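January 12, 2026. Backtest notebook, dividend cut study

Picked this back up after leaving it alone since November, and I'm glad I did, because Shirley MacLeod found the problem in my price file (thank you, Shirley!). Bovix and Dimaculangan were both carrying raw closes while everything else was adjusted, so their recoveries after a cut looked slower than they were. I reran the whole thing this morning with adjusted closes for all 3000 stocks, and it left me with 271 cuts to work with, a nice healthy pile.

The median wait to get back to the pre-announcement close came out at some 300 trading days. Longer than I'd have guessed, and Thandeka Buthelezi guessed longer still, so she gets the bragging rights this week.
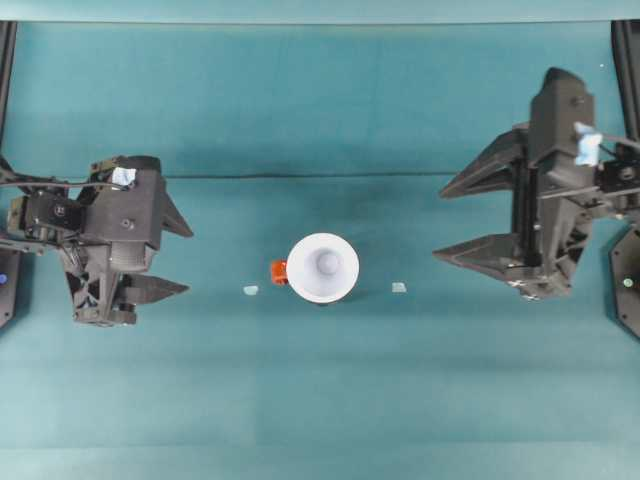 What happens to the stocks that never got back?

They stay in the sample, capped at 1250 trading days, so the median holds up fine but I wouldn't quote an average from this run.

Still to do: split out the cuts that came during a broad market decline, and check Zevdale by hand (two cuts very close together, and I think the second is being counted from the wrong close). Curnham can wait until Thandeka sends over her merger dates.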